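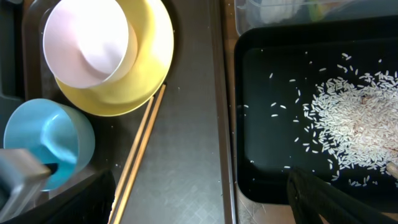 2 min read

Feb 3, 2025

I've been riding with the Waser handlebar camera since last March, when a van clipped my elbow on the Hukside road and the driver told his insurer I'd wobbled into him. My word against his, and my claim went precisely nowhere. So I bought a camera!

First, the good. The picture is sharp enough to read a number plate in drizzle, and every clip carries the time and your speed. That's the stuff a solicitor wants (mine, Omprakash Pathak, asked for the original file and wasn't interested in my trimmed version, so don't edit anything). You press the big side button and it locks the last few minutes so they can't be recorded over. I've ridden 1,527 miles with it and locked four clips, three of them by accident with my glove.

Now the moans. Battery life is poor. I get almost 36 minutes less than the box promises, and my commute home is long. The app is a pain too – it logged me out twice while I was trying to send a clip to my insurer, and I ended up pulling the card and using my laptop. The rubber strap slips on thinner bars, though a bit of old inner tube sorted that.

I tried a friend's Bajpai for a week as well. Lovely battery, but the sound was all wind and the time stamp kept resetting, and I wouldn't fancy explaining that to a claims handler.

Would I buy the Waser again? Yes, but I'd get the spare battery on day one. Four stars from me. Rasilora Cycles had both in stock when I last popped in.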